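Tile adhesives and the damp wall

Cement-based adhesive sets by taking up water, and a wall that is too dry will draw that water out first. Brumska, which supplies tilers across the region, tested 124 bonded panels over the winter. Panels laid on primed plaster held to the test limit of 700 newtons. Unprimed ones let go at 373.

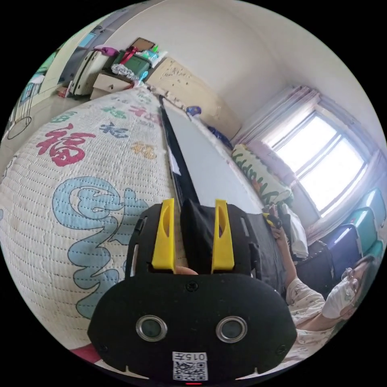
Elif Naz Kaplan, who ran the tests, puts the gap down to open time. Unprimed plaster shortened it by roughly half. A second series, on old paint, is planned for May.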